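Mistora Catalog Text Collection
Data card and README

Last revised January 26, 2026

Summary

The Mistora Catalog Text Collection is a set of 3,000 short product descriptions taken from printed and online trade catalogs for shelving, storage and shop fittings. Each description has been transcribed, corrected for scanning errors and matched to a standard list of product terms. The collection is meant for people who study commercial language, build search tools for parts catalogs, or maintain glossaries for the fittings trade.

The collection is maintained by the Tyagi Language Office. Mohit Pant is responsible for the text and the term list. Jitendra Grewal is responsible for releases and licensing.

Contents of this release

records.csv — the main table, one row per description
terms.csv — the standard term list, with accepted variants
sources.csv — catalog titles, issue numbers and page references
changes.txt — corrections made after the first release
license.txt — terms of use

All files are saved as UTF-8 text. Fields are separated by commas, and any field that contains a comma is enclosed in double quotation marks. Line breaks inside a description have been replaced by a single space.

Background

Catalogs in this trade do not agree on the names of ordinary parts. One publisher lists a long grooved member as a rail, a second calls it a channel, and a third uses track for the same item. A buyer who searches under one name will miss the others. The collection was prepared so that these differences could be recorded in one place and compared across publishers.

The standard term was chosen by reading the description together with any printed dimensions. Trade names were kept in the original text but were never used as standard terms.

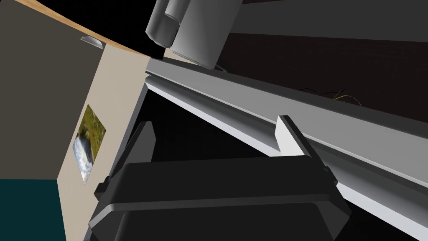 Figure 1. Rail with layered profile, rendered view.

Fields in records.csv

The table has 26 fields. Those used most often are described in this section, and the rest are explained in the header notes of the file itself.

record_id: a permanent number. Numbers of withdrawn records are not used again.
source_id: the key to sources.csv.
text_original: the description as printed, including abbreviations and errors.
text_clean: the description after correction. Abbreviations are written out in full.
term_standard: the accepted product term.
term_printed: the term used by the publisher.
material_stated: the material named in the description. This field is left blank where the publisher gives none. Editors did not supply a material from general knowledge.
review_status: open, checked or disputed.

How the text was prepared

Pages were scanned at the Ramlow reading room and passed through character recognition software. Two editors then compared each result with the page. Where the editors chose different standard terms, the record was marked disputed and sent to Mohit Pant for a decision. Disputed records that could not be settled remain in the table with both terms shown.

Descriptions shorter than 20 characters were left out. Prices, order codes and the names of sales staff were also removed.
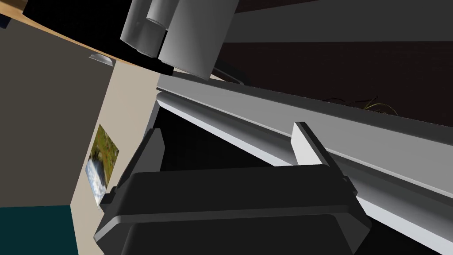
Figure 2. Pale gray grooved rail, second rendered view.

Known limits

The catalogs come from a small number of publishers, and eight of them supply most of the records. Results should not be read as a picture of the trade as a whole.

Terms for brackets and end caps are less reliable than terms for shelves, uprights and rails. The printed descriptions of brackets are often only a few words long, and some could apply to several different parts.

Spelling in text_clean follows American use. Users who need the publisher's spelling should work from text_original.

Permitted use

The collection may be used for research, teaching and the development of search tools. It may not be used to rebuild a publisher's catalog for sale. Material from the Heteck catalogs is included under a separate permission, and the conditions in license.txt must be kept with any copy of those records.

Corrections and requests

Errors should be reported in writing to the Tyagi Language Office. Please give the record_id, the field and the suggested change. Corrections are reviewed by the editors and entered in changes.txt when accepted. The next release is planned for October and will include a revised list of bracket terms. Questions about licensing should be addressed to Jitendra Grewal.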